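Kitchen tips I picked up from a robot (and its minders)

I went to the open day at Lerkia on 5th September expecting free coffee and a machine that would fold my towels. The coffee was gone by the time I parked. The robot was working, or at least thinking hard about working, and I came home with a page of notes I can use in my own kitchen.

Put a grippy surface where you need it. The people running the demo talked a lot about padding and very little about strength. I have been strangling pickle jars for years. A damp dishcloth under the jar and a rubber glove on the lid, and you can stop making that face.

Slow down before you touch the glass. Their arm hurries across the table and then creeps the last 2 inches, like a teenager coming home late. I tried it while unloading the dishwasher and haven't chipped a rim yet.

Give everything one parking spot. A robot told that the mug is on the left will go left, mug or no mug. So will my husband. We now have a shelf for mugs.

Light the counter, and skip the ceiling. Glare bothers cameras and it bothers me. A cheap strip light under the cabinet fixed the corner where I chop onions — I can see my thumb now.

Keep the small screwdriver handy. Loose pan handles get tightened on the first wobble, before the soup goes anywhere. 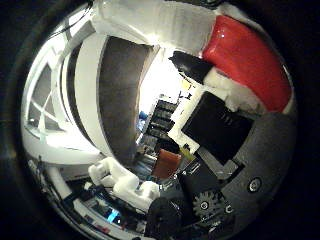 Milagros Ticona wrote in to say that the damp cloth works under a cutting board too, and that she saw the same demonstration in February, when it took three tries to pick up a sponge. She has a teenager with similar numbers.

Next open day is at Hillska. I'm going early, for the coffee.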